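Laying the table in Mottram

The robotics club at Mottram meets above a former carpet shop, in a long room with poor heating and a good kettle. It has 30 members on its books, most of them between 14 and 18, and on a normal evening perhaps half of them turn up. They pay a small fee each term, which covers the rent and very little else.

This year the club has entered the Wandow Cup, a regional competition for school and youth teams. The task set for 2019 is called Table Service. A robot has to pick up toy crockery and food from a white table and put each thing where the judges ask for it. Teams are given the list of requests 5 minutes before they start, so there is no point in learning one fixed set of moves.

The hard part, the members say, is deciding where the fingers should close. A mug can be taken by the rim or the handle. A plate lying flat gives a gripper almost nothing to hold. Fruit is easier, but soft or oddly shaped pieces can turn as the fingers meet them, and a banana has more loose ends than most.

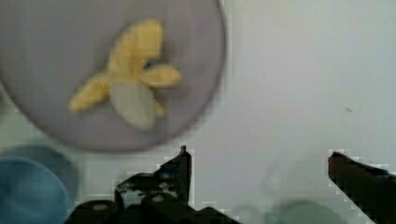

The banana on its plate, from the camera at the gripper.

Much of the work is done by hand at first. One member guides the robot through a job, another watches the camera view, and a third writes down what went wrong. The club kept a paper notebook until February, when it ran out of pages, and has used a shared spreadsheet ever since. There are now 289 entries in it. Some run to a paragraph. A good many say only "dropped it".

The recordings are used to train a program that the older members call Plusten, after a street near the club. It looks at the camera pictures and suggests the next small movement. The first version was slow and tended to hover. The present one is quicker, though it still does badly with anything lying on its side, and the team has taken to laying the cups down on purpose during practice.
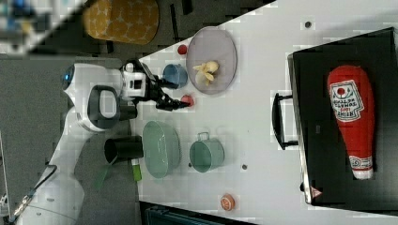
Larger things bring their own trouble. The ketchup bottle is the biggest item in the club's practice set, and picking it up calls for a wider grip and a slower lift than the small red balls do. Two of the younger members have spent most of the autumn on this alone. They began by trying to take it by the cap end and have since moved to the middle, where the weight is easier to manage.

There is some disagreement about how much should be left to the program. A few members would like to write plain rules for the round things and keep the training for the rest. Others think that mixing the two will make faults harder to trace. For the moment both groups are working on the same table at different times, and the spreadsheet has a column to show whose attempt it was.

The club's nearest rival is Dritora, a team from the other side of the county that has reached the final before. Members of the two clubs met at a practice day in the summer and swapped advice on lighting, which matters more than beginners expect. A shadow across a pale table can look very like an edge, and Mottram has since changed the bulbs at one end of the room.

The regional heat is on 6 October 2019. Each team gets 7 requests and may repeat one of them. Mottram will travel by minibus with the robot strapped in at the back, and anyone who wants to watch can get a ticket at the door.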